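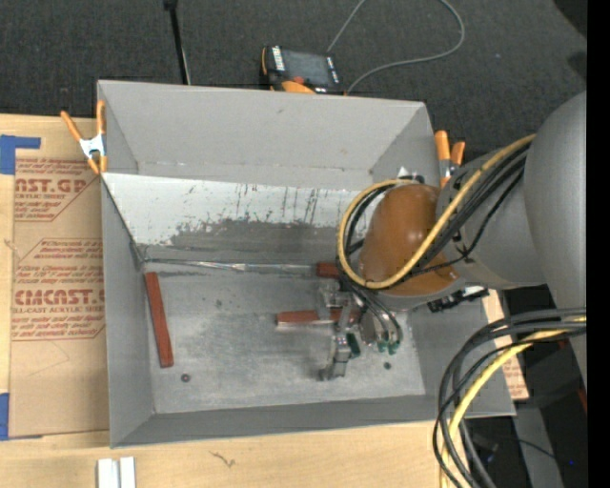
**Forum > Maçonnerie et bâti ancien > Rejointoyer un muret en briques, chaux ou bâtard ?**

**detcombe_sud**
Bonjour à tous. J'ai un muret de jardin en briques pleines, 12 mètres de long, qui sépare la cour du potager. Les joints d'origine partent en poudre sur la moitié basse, on passe le doigt et ça tombe. La moitié haute tient encore à peu près. Les briques elles-mêmes sont saines, sauf quelques-unes éclatées côté potager.

Le maçon qui est passé propose un mortier bâtard ciment-chaux partout, et un chaperon en ciment par-dessus. Mon beau-frère me dit chaux pure et rien d'autre. Je compte faire le travail moi-même en juillet. Qu'est-ce que vous mettriez ?

**Magaña**
Chaux hydraulique NHL 3,5, sans ciment. Le ciment est plus dur que la brique ancienne, l'eau ne sort plus par le joint, elle sort par la brique et au premier gel la face saute. Tes briques éclatées côté potager, je parierais que quelqu'un a déjà fait des reprises au ciment à cet endroit. Regarde la couleur des joints autour.

Pour juillet, je ne suis pas chaud. Un joint à la chaux en plein soleil sèche trop vite et farine. Si tu n'as pas le choix, travaille le matin et bâche.

**tonton_truelle**
Je ne suis pas d'accord avec le « jamais de ciment ». J'ai fait mon mur de clôture au bâtard il y a un bon moment, il n'a pas bougé. Un muret de jardin, ce n'est pas une façade de maison, il n'y a pas d'humidité qui vient de l'intérieur. Et la NHL 3,5 en pied de mur, avec la terre du potager collée dessus, je demande à voir.

Le vrai sujet, c'est le chaperon. S'il n'y a pas de débord avec une goutte d'eau, tu peux mettre ce que tu veux dans les joints, tu recommenceras.

**detcombe_sud**
Merci pour vos réponses. Magaña, tu as raison pour les reprises, il y a bien des joints gris et très durs autour des briques abîmées, alors que le reste est beige.

Pour le chaperon, actuellement c'est une rangée de briques sur chant, sans débord. La terre du potager monte jusqu'au troisième rang.

**Deividas Bite**
Il faut commencer par baisser la terre. Deux rangs dégagés au minimum, avec des cailloux au pied si tu as la place. Je rejointoie du mur ancien assez souvent et c'est ce que je fais avant même de sortir le burin.

Ensuite :

- dégarnir sur 2 cm de profondeur à peu près, à la main ou au petit burin plat, pas à la disqueuse (on mord toujours dans la brique)
- brosser et dépoussiérer
- mouiller la veille, puis de nouveau une heure avant
- serrer le mortier au fer à joint en deux passes, gratter quand il commence à tirer

Dosage : un volume de NHL 3,5 pour deux et demi à trois volumes de sable 0/2. Le sable fait la couleur, donc fais un essai sur un petit bout et attends qu'il sèche avant de juger.

**tonton_truelle**
D'accord pour la terre. Pour le dégarnissage à la main sur 12 mètres, bon courage. Une disqueuse tenue correctement au milieu du joint, ça passe, surtout dans du ciment.

**Deividas Bite**
Dans du joint large, peut-être. Sur un muret de brique les joints font souvent moins d'un centimètre et ils ne sont pas droits. Chacun fait comme il veut.

**lucette62**
Petite question en passant : quelqu'un a déjà utilisé le mortier Kesuneo tout prêt ? J'ai le même genre de mur en plus petit. Le sac coûte nettement plus cher que la chaux et le sable séparés, mais je n'ai pas de bétonnière.

**Magaña**
Connais pas. Lis la fiche technique, s'il y a du ciment dedans c'est écrit. Et pas besoin de bétonnière pour des joints, une auge et une truelle suffisent. Gâche de petites quantités.

**detcombe_sud**
J'ai attaqué la terre mercredi. Il y avait un rang de plus que je ne pensais, enterré, et les joints y sont presque vides. J'ai demandé un prix au négoce pour le sable et la chaux : 102 euros livrés, ça me va.

Je pars donc sur la NHL 3,5 partout. Pour le chaperon j'hésite encore entre tuiles plates et briques en débord.

**tonton_truelle**
Tuiles plates, avec une pente vers le potager. Et mets au moins 4 cm de débord.

**Magaña**
Pareil pour les tuiles. Comme quoi on peut tomber d'accord. Scelle-les à la chaux quand même.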